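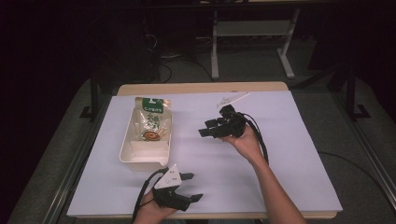
Tapio Hirvonen thinks that most people choose their snacks with the ear. He told me this before I had taken off my coat, and then he went to the back of the shop to put the kettle on, so I had some minutes to consider it alone.

The shop is called Mimow and it stands in Riltside, the part of Sandley between the canal and the old bus station. It sells dry snacks from many countries: rice crackers, roasted broad beans, seaweed, sour plums, rye crisps, chickpeas with lemon. Hirvonen opened it four years ago, at an age when his brother was already making plans for retirement. He is 59 now and says that he has never worked such long hours.

"When a person bites a cracker, he is listening," he explained when he came back with the tea. "If the sound is wrong, he will say the taste is wrong. I have seen it so many times. The salt is the same, the oil is the same, but the cracker has been open for one day and the customer tells me that they changed the recipe."

I asked him how he came to this trade. He was trained as a heating engineer, and for a long period he worked abroad on contracts. The last of these was in Doha, where he rented a flat in Abu Hammour. In the evenings it was too hot to walk far, he said, but there was a grocery near his building which stayed open until midnight, and the people who bought there came from everywhere. Each of them was looking for one certain thing from home.

"I was looking for rye bread and I never found it. But standing there I saw what the others were buying, and I began to ask them. A man would show me how his mother ate this or that. Some put it in soup, some put it on rice. I had always thought that a snack is a thing you eat from the bag in front of the television."

This is still how he sells. Next to the till he keeps a notebook in which customers may write how they eat something at home, and he reads from it aloud if somebody hesitates. I read a few pages myself. One entry, in green ink, recommends crushed prawn crackers over a fried egg. Another one says only "with cold beer, standing up".

The beginning was not easy. The unit had been a key cutter's before, and he could not afford a stockroom, so the first deliveries were kept in his bedroom. The first order came to 528 pounds with the transport, and he remembers the amount because he had to ask his brother for a part of it. Much of this stock he sold under its price. He had bought what he liked himself, he says, and this was mostly salted liquorice.

"In Sandley people are polite. They take a piece, they say it is very interesting, and then they do not come back until Christmas."

What does he do now before he takes a new product? He buys a single bag and leaves it closed for a month on the shelf above the radiator, in the worst place of the shop. Then he opens it. If the contents are still crisp, he tastes them in the morning before breakfast and again after lunch. He does not trust his opinion in the evening, when he is hungry and everything is good.

We spoke also about packets. Hirvonen has strong feelings about them. He likes clear plastic where one can see what one pays for, and he dislikes the large bag that is half air, though he admits that air protects thin crisps from breaking. He would prefer that all importers put their sticker with the ingredients on the back. Too often it is put exactly over the cooking instructions, and then he must peel it at the corner with a fingernail to learn what is below.

"I cannot read most of the languages in my own shop," he said. "My customers teach me. I know the word for spicy in many of them, and the word for peanut. The peanut is important. With allergy I do not guess. If I cannot find out, I do not sell it."

On a good afternoon in December up to 200 people come through the door, and many of them buy presents. January is slow, and he uses it for cleaning the shelves and answering suppliers. He has thought about a second shop, and has even looked at a place near the market, but the rent was too high and he did not like the damp smell. Dampness is the enemy, he repeated more than once. He keeps the door closed in all weathers, also in July, and there is a handwritten note on the glass which asks people to please push.

When I was leaving, a schoolboy came in and asked for the broad beans, "the loud ones". Hirvonen knew which ones he meant and reached behind him for the bag.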